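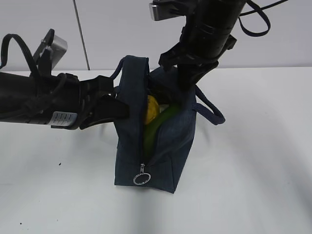 *Puesto de la bolsa, dos brazos. Tarea: abrir y vaciar.*

# Lista de revisión del puesto: taller de robótica, proyecto Plollport

Fecha: 30 de diciembre de 2019
Marcas: [x] conforme, [ ] pendiente, [~] conforme con reservas

## Antes de dar tensión

- [x] Mesa despejada de herramientas y tornillos.
- [~] Cables de los brazos con holgura. Hacen bucle por fuera del brazo. Me dicen que nunca se han enganchado; en septiembre decían lo mismo del armazón viejo.
- [ ] Etiqueta del antebrazo izquierdo legible. Letra minúscula, no sirve para identificar nada con prisa. Copiar los datos en grande y pegarlos en el armario.
- [x] Soportes metálicos superiores apretados a mano y con llave.

## Parada y límites

- [x] Seta de emergencia probada con cada brazo por separado.
- [ ] Seta probada con los dos en movimiento. El equipo la da por buena «por lógica». No la firmo.
- [~] Límite de fuerza en pinzas. El valor cargado es 500, sin unidad escrita en ninguna parte. ¿500 qué? El manual de Nivholm que hay en el aula es de otra versión.
- [ ] Zona de manos marcada en el suelo o en la mesa.

## Bolsa y contenido

- [x] Bolsa azul marino apoyada de pie, base plana.
- [~] Cremallera. La anilla metálica del tirador es lo primero que yo esperaría ver atrapado en una pinza. Repetir el ensayo con la anilla girada.
- [~] Asas. Quedan sueltas hacia fuera. Comentario del equipo: «el programa las evita». Pedí ver dónde y seguimos buscándolo.
- [x] Piezas de prueba, una amarilla redonda y otra verde alargada, sin cortes ni zonas blandas antes de empezar.

## Registro

- [~] Ensayos anotados: 119. La hoja no distingue entre intento y acierto, así que la cifra para la memoria de la liga Idahosa no me vale todavía.
- [ ] Copia de seguridad del ensayo 1162. La numeración salta y quiero saber por qué.
- [x] Batería de repuesto del mando cargada (caja Sendico, estante bajo).

**Resultado:** apto solo a velocidad reducida y con un adulto junto a la seta. La demostración con público queda en pendiente hasta cerrar las dos casillas de parada y límites.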